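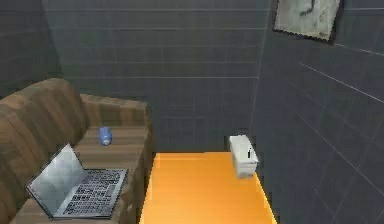 Iñaki Soler starts his working day at seven in the morning, before the others in the office have switched on their screens. By noon he has usually finished 29 runs through the simulated house, and he has thrown away a few of them himself.

"If I hesitate too long in a doorway, I delete the run," he says. "The model would learn my doubts."

He works for Plemodar, a small company which prepares training examples for household robots. The house exists only in software. The people who build it call it Nandale, and the tool in which Soler drives the simulated arm has the name Degefa. I spoke with him on a Thursday, during his lunch, and he ate very little of it.

The task this month sounds easy. The operator receives a sentence, for instance "take the sponge to the other room", and must carry it out by hand control while the program records every movement. Each sentence is done by several operators, so that the system sees more than one way to reach the same result. The current set has 119 sentences. Soler keeps the list printed beside his keyboard and marks the ones he dislikes with a pencil.

"Corners are the worst," he says. "You come near a wall, and you lose your feeling for the distance."
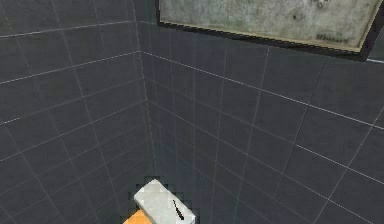 Does he keep the runs in which something goes wrong? He keeps those where he makes a mistake and then repairs it, and he gives them a separate label, so that the learning team can decide how many to use.

The set now contains 578 accepted runs, and nearly 35 more wait for a second check. The checking is done by a person who did not drive the run, and who reads the sentence only after watching. If this person cannot guess the sentence, the run goes back.
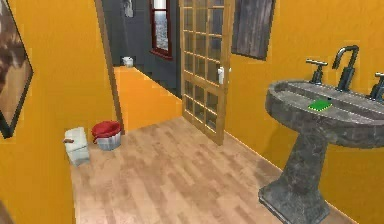

Skusia, the partner that trains the model, would prefer shorter runs, and wrote in January that most of the walking between rooms could be cut out. Soler disagrees with this.

"The walking is where you decide things," he says. "Which side of the door, when to turn, where to look first. If you cut it, you have only the hand."

For now both versions are stored, the long one and the trimmed one – this costs disk space, but it has ended the discussion for a while.

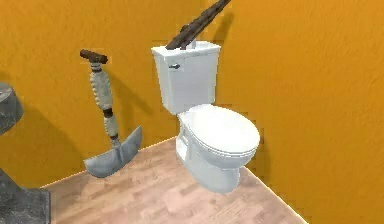
Soler also writes some of the sentences, and this is the part of the work he likes most. He tries to use the words that people use at home, and he avoids names that only a designer would know. It is harder than it seems. For the stick lying across the toilet tank he first wrote "branch", then a colleague read it as a metal rod, and in the end the sentence said "the long brown thing on top of the toilet". He was pleased with it. A person would speak like this, he told me, and the robot should be ready for it.

In the afternoon he had eleven sentences left to drive, two of them with pencil marks.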